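Section 3. Setting Up Power at the Desk

Claseck Desk Kit, User Guide

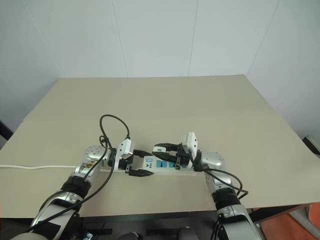
Figure 3. White power strip on a tabletop.

The Claseck kit is sold without a power strip. Use any grounded strip with its own on/off switch and a cord long enough to reach the wall outlet without being pulled tight. Do the steps in this section after the desk frame is level (Section 2) and before you fit the cable tray cover (Section 4).

Allow 20 minutes. You will need a pencil, a tape measure, a Phillips screwdriver and the parts bag marked C.

3.1 Before you start

1. Read the rating label on the strip. It is usually on the underside.
2. Add up the amps or watts of everything you plan to plug in. The figures are on the label or charger of each item. The total must stay under the rating of the strip.
3. Check the cord from end to end. Do not use a strip with a cut cord, a bent plug prong, a cracked case or brown marks near any outlet.
4. Leave the strip unplugged from the wall until step 3 of part 3.4.

CAUTION: Do not plug one power strip into another, or into an extension cord. Space heaters, kettles, coffee makers and laminators must go straight into a wall outlet.

3.2 Choosing a position

The strip can go in the tray under the desk or along the back edge of the desktop. The tray keeps cords out of sight. The back edge is the better choice if you plug and unplug a laptop charger every day.

1. Lower the desk to its lowest setting.
2. Lay the strip where you want it, with the switch on the side you reach most easily.
3. Plug in your largest charger and see if it blocks the next outlet. If it does, move it to the end of the row.
4. Unplug the charger. Mark both ends of the strip in pencil.

Note: On the Nisten top, keep the strip at least 3 inches from the cable hole. The edge trim around the hole has to lift out for cleaning.

3.3 Fixing the strip

Under the desk:

1. Open parts bag C and take out the two brackets and four short screws. The long screws in the same bag are for Section 4. They will come through the top if you use them for this job.
2. Hold the first bracket on its pencil mark and start both screws by hand.
3. Slide the strip into the bracket. Fit the second bracket at the other end.
4. Tighten all four screws. Stop when the bracket no longer moves. Overtightening strips the holes.

On the desktop:

1. Wipe the area with a damp cloth and let it dry.
2. Press the two adhesive pads onto the back of the strip, one near each end. Keep them clear of the rating label and any vent slots.
3. Set the strip on the pencil marks and press down for a slow count of 20.
4. Wait an hour before plugging anything in. The pads need this time to grip, longer in a cold room.

CAUTION: Never staple or nail a cord to the desk. Use the clips supplied.

3.4 Running the cord

1. Clip the cord along the rear rail to the leg nearest the wall outlet, then down the leg.
2. Raise the desk to its full height and check that there is slack left between the bottom clip and the wall. If the cord goes tight, open the last two clips and let some out.
3. Switch the strip off and plug it into the wall.
4. Plug in your equipment one item at a time, then switch the strip on.

Run the desk up and down once more and watch the cords as it moves - a cord that catches on the crossbar will wear through in time. Do not run the cord under a rug or through a doorway.

3.5 If something does not work

Strip is dead: check the wall outlet with a lamp. If the lamp works, press the reset button on the strip, if it has one.

Strip trips again after reset: unplug everything and reset once more. Add items back one by one until you find the cause.

Strip or plug feels hot: switch off, unplug at the wall and stop using it.

Desk motor does not respond: the motor has a separate plug. See Section 6.

Replacement brackets and clips can be ordered from Plevholm parts service under part number 814.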